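Kitchen Data Collection: Your Questions, Answered

I'm Hala Aoun, and I look after the kitchen recordings for Plekano. I get a lot of email (mostly from new operators, sometimes from people who just like dishes, apparently), so I've put my usual replies on one page.

What are you collecting?

Episodes! One episode is one short go at one chore, with a person driving the robot the whole way through. We save the camera views and the joint positions, and the model learns from the pile. Right now the chore is dishes: sink, drying rack, dishwasher. We have 1,421 episodes we're happy with and we're aiming for 2,000.

Why a real kitchen and not a lab bench?

Because a lab bench has no sunlight crawling across the counter all morning. We tried a mock-up first and the model got very good at the mock-up. Then we took it to a proper sink and it was lost. Shiny steel, glare, a faucet to steer clear of, people sitting nearby... I want all of that in the recordings. 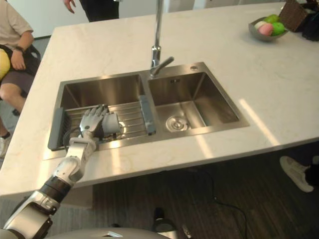
The hand over the roll-up rack, with the fruit bowl staying out of it.

Can I stay in the room while someone is recording?

Sure, just keep out of reach of the arms and please don't move anything on the counter between "start" and "stop." Chatting is fine. We don't keep sound.

How long is a session?

I plan for two hours with a break in the middle. Seraina Baumgartner can go longer, but I'd like you to stop when you get sloppy. Tired driving shows up in the data, and then the model learns your tired driving too.

Do I have to do the chore the same way every time?

Please don't! Start with the arm somewhere else, come at the plate from the other side, put it down a little further along. Just keep to the goal on the task card. If the card says the plate goes in the dishwasher, it goes in the dishwasher, even if you think the drying rack makes more sense (we've had this argument, and Lorenz lost).
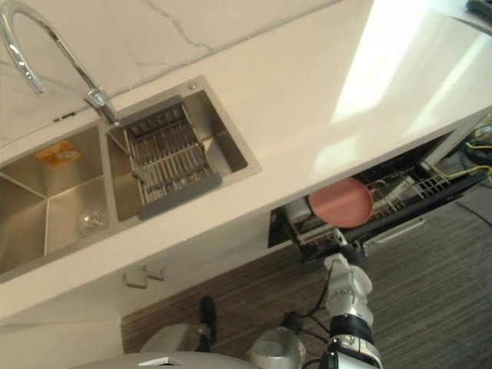
The dishwasher cards are the ones new people ask to skip, and I get it. The tines are close together and it's hard to judge depth from the head view alone. Go slow on the last little bit. A slow episode is perfectly usable, and I can trim a pause at the start or end in no time.

What if I bump something or drop it?

Keep going if you can do so safely. A bump followed by a good recovery is worth a lot to me, so don't hit discard just out of embarrassment. If you can't recover, stop, mark it "failed," and reset. We keep those too, in their own folder. There are 104 in there at the moment and plenty of them are mine.

Why so many camera views?

The head camera is great for knowing where things are and not so great once the hand gets in the way. That's where the wrist view earns its keep. 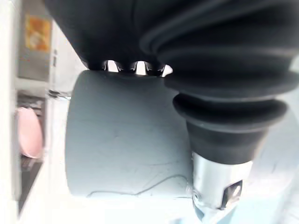
It isn't pretty footage. It's blurry when the arm moves fast, and bright surfaces wash out. Sibel Demirtaş, who checks our files, used to throw out anything with blur in it, and we've since agreed to keep it unless a whole episode is unreadable. The robot will see the same blur when it's working by itself.

What makes you reject an episode?

Missing frames, a camera that got knocked, a wrong task label, or somebody's hand reaching in to help. That last one is so tempting! If you touch the plate, please start over.

Do you reset the kitchen between episodes?

Yes, by hand, and it's most of the work. Plate back to its start spot, rack straight, dishwasher open or shut as the card says, arms up and clear. Then I take a quick look through the head camera before you begin. 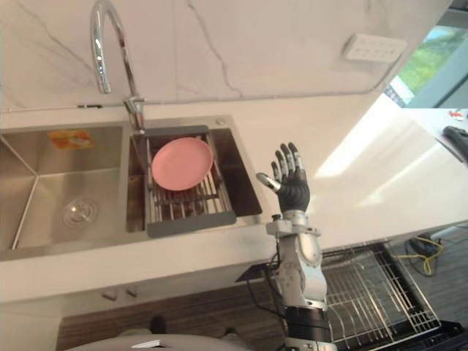

Pink plate on the rack, right hand open beside it.

Will you share the data?

Some of it. I'd like to put out a first set of 500 episodes in May, with the task cards included. Gertraud Eder is handling requests, so write to her if you'd like to be on the list.

Can I suggest a chore?

Yes please! Cups are next, and I'm still collecting ideas for after that.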